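Jiltdale Household Handling Software
Progress report, second period
Submitted from the Bolton office, 22 Mar 2022

Work since the last report has been on two parts of the software: the module that finds objects on a crowded table, and the tool that trims and checks recordings before they go into training. The planner has had bug fixes only. We said in December that this would be the order of work and we have kept to it.

We now hold 893 recordings that pass every check. Another 102 were rejected, mostly for clock drift between the finger opening signal and the video. The drift came from our own logging code and was fixed four weeks ago. We have not tried to recover the rejected files. It could be done by hand, but the time is better spent on new material.

Object finding is good on plain surfaces and weaker on patterned ones. The model still puts boxes round printed flowers and, less often, round lettering on cloth. Open containers are the other difficulty, as the front panel hides the lower part of whatever is inside and the estimated height comes out too low. The planner then stops the fingers above the object and closes on nothing.
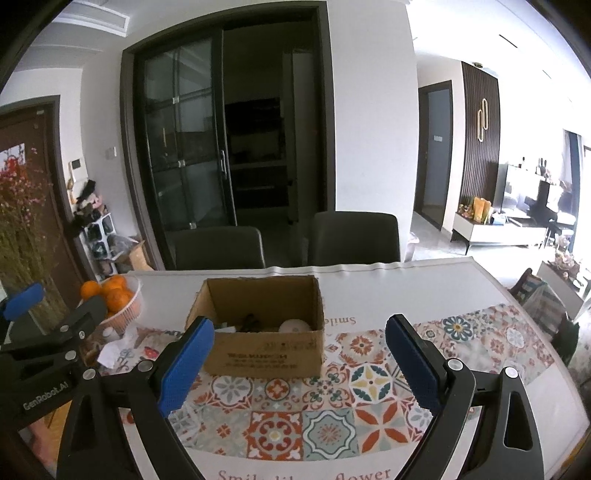 Haddadin

Tablecloths like this one, with a band of printed tiles in several colours, give us the highest rate of false detections. We have kept them in the training set on purpose. A version of the model trained with plain tables only scored better on our own bench and worse in homes, so it has been dropped. Fruit in slatted baskets is also on the list for the next round, mainly to see how the outline step copes when one orange overlaps another.

The checking tool, Harkell, is now in daily use. It reads each recording, marks stretches where the fingers are open and still, and flags any file where tracking is lost. A person makes the final decision. Review used to take up most of an afternoon for one batch and now fits in before lunch. There are 26 open faults against it, nearly all to do with the display. The one that matters is a crash when two grippers are recorded together and one file ends early - we have a workaround, but it needs a proper fix.

Spending is within the agreed figure. The storage line is slightly over and the travel line is under, and we ask permission to move money from one to the other.

Next period we will retrain on the larger set, add a depth check for objects inside boxes, and close the crash in Harkell. The planner interface will be frozen before the retraining starts. We still need a decision on whether the test results should be reported per home or per task - the present agreement can be read either way.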